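June, late, kettle on

Well, I finally did the gray cabinet! I've been walking past it for weeks pretending it was fine, and this morning I opened it to get a pen and a whole stack of old Charbonneau catalogs slid out onto my feet, so that was that. Everything out on the rug, radio on, hair up.

You would not believe what I'd been keeping in there. 17 dead batteries in a sandwich bag. The manual for the Barnine toaster, which I gave away two apartments ago. A jigsaw, 500 pieces according to the box, and I'm not about to check. I kept the jigsaw (rainy days!) and put it under the bed with the others. The catalogs went straight to recycling, and I only sat down to read one of them, for maybe half an hour, okay, longer.

Then I wiped both shelves and did the doors, going very gently around the stickers. I do love those stickers. I thought about peeling them off so it would look more grown-up, and I got as far as putting a fingernail under one before I felt terrible and smoothed it back down. The cat stays. The headphones stay. The flip phone on the inside of the door definitely stays, it makes me smile every time I go in there. 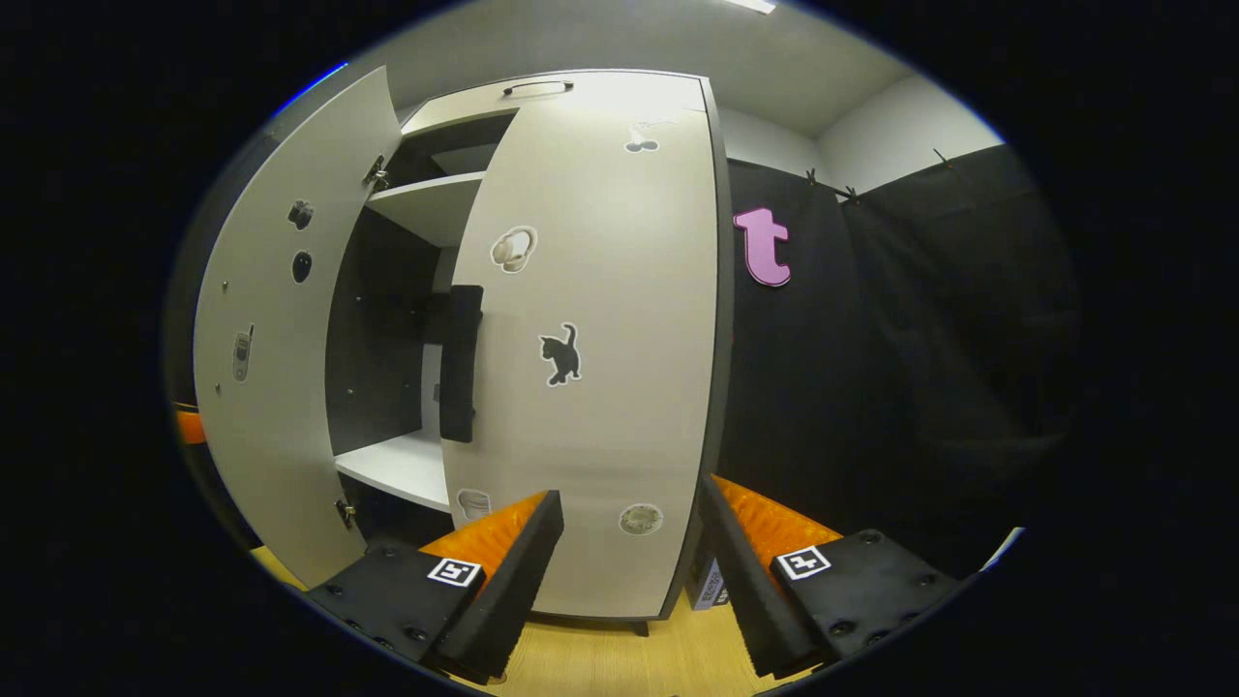

The cabinet with its doors open, cat and all.

I still haven't decided what goes where. Paper and envelopes on the upper shelf, I think, and the sewing box down low where I can drag it out without lifting. I saw some nice lidded boxes from Clornitz for 79 dollars a set, and I'm sorry, no, shoeboxes will do. I have 4 good ones already and some leftover wrapping paper to cover them with if I get fancy.

The black curtain next to it needs a going-over with the lint roller too, but my back says tomorrow. The pink t is still pinned up there and I'm leaving it alone.

Soup for dinner, from the freezer. Must remember to buy batteries.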